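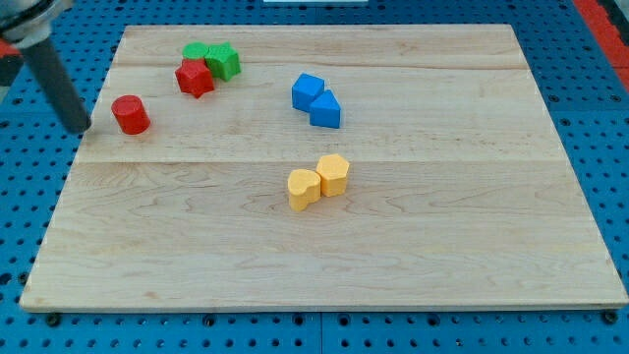

Questions parents ask us before the first visit

Welcome, and thank you for stopping by the Plolberg Toy Library page. We get a good many of the same questions at the desk and over the phone, so Kristof De Haan sat down one rainy afternoon and wrote out the answers, and the rest of us have been adding to them ever since. If yours is missing, please call or just come in. We like company.

What is a toy library, exactly?

It works a lot like the library you already know, except that the shelves hold puzzles, blocks, dolls, board games, ride-on cars and dress-up clothes. You pick something out, we write it on your card, you take it home and play with it, and then you bring it back and pick out something else. Children lose interest in things so quickly, and houses fill up so fast, and this way the toy goes on to another family while it still has plenty of life in it.

Where are you, and where do I park?

We're on the ground floor of the old Antoniuk building, on the side that faces the bakery. The front door is the heavy green one, and it sticks in damp weather, so give it a good shove with your hip. There are a few spaces right behind the building and a lot more across the street by the Jurkthorpe bus stop. If you're bringing a stroller, use the back entrance, where there's a ramp and a bell. Ring it twice, please — once sometimes gets lost in the noise.

How much does it cost?

A family membership is 70 dollars a year, and it covers everybody who lives at your address, including visiting grandchildren while they're visiting. You can pay all at once or split it into two payments. If money is tight this year, tell whoever is at the desk and we'll work something out quietly. We won't ask you for paperwork.

How many toys can we take at a time?

Each family can have four toys out, and a boxed set counts as one toy no matter how many pieces are in it. Large items like the play kitchen and the climbing triangle are limited to one per family, mostly so there's something left on the floor for the next people through the door. You can keep things for three weeks and renew once, by phone or in person, unless another family is waiting.

My child is only a baby. Is it worth joining yet?

Oh, yes! Some of our happiest members are under a year old. We have a whole low shelf of rattles, cloth books, nesting cups and things that roll, and it turns over all the time. Please do look at the colored sticker on the bag before you borrow anything for a little one. A yellow sticker means the set has small parts and should only go home with children three and up. If there's a baby and an older brother or sister in the same house, talk to us and we'll help you find something that the big one will enjoy and the little one can safely grab.

What if we lose a piece?

It happens to everyone, and it has certainly happened to us. Every set has a card in the bag with the contents listed on it, so check it against the card when you get home and again before you return it. If something's missing, look under the couch, look in the car, look in the bottom of the diaper bag, and then tell us. We hold off for a month before doing anything about it, as so many pieces come back on their own in coat pockets. After that there's a 2 dollar charge for an ordinary piece. For something that spoils the whole set, like the only pair of dice or the last piece of a jigsaw puzzle, we'll talk it over with you.

And what if something breaks?

Ordinary wear is ours to worry about. Wheels come loose, paint gets chewed, boxes split at the corners. Just put the broken toy in the basket by the desk with a note saying what's wrong with it, and please don't glue it yourself! We know you mean well. We've had a few repairs that were much harder to undo than the original break.

How do you clean the toys?

Plastic toys are washed in warm soapy water and air dried on racks overnight. Wooden toys get wiped down with a barely damp cloth, and we'd ask you to do the same at home and never soak them, because wood swells and then the pieces don't fit together the way they should. Fabric things go through the machine. We do all this between every loan, but a quick wipe before you bring something back is a real kindness to whoever is on cleaning that day. If somebody in your house has had a stomach bug or lice or anything of that kind, put the toy in a bag and tell us, and we'll set it aside. We've heard it all and you needn't be embarrassed.

Can I reserve something for a birthday party?

You can, and it's one of the nicest parts of belonging. The party boxes (parachute, bean bags, giant dominoes and the bowling set) can be booked up to 90 days ahead. The bowling set goes fastest, especially in September when it seems that half the town turns five. There's a deposit, which you get back when the box comes home complete.

Do you take donations?

We do, gladly, but do call before you load the car. Right now we're well supplied with stuffed animals and can't take any more. We'd love train track, sturdy dolls' furniture, and board games with all their pieces. Our friends at the Lesilier thrift shop take a good deal of what we can't use, and we're happy to carry things over there for you.

May we stay and play?

Please do. The rug by the window is for exactly that, and there's coffee for the grown-ups. Children need to have an adult with them. We only ask that you help put things back in their bags before you leave, and it doesn't have to be perfect — close is fine, and we'll sort out the rest after closing.

Can I help out?

We'd be delighted. Two hours a month earns you a discount on next year's membership, and you can bring the kids along. Sorting jigsaws is the job we always need hands for, and some people find it very restful. Ask at the desk for the sign-up sheet.

Last updated 17 February 2018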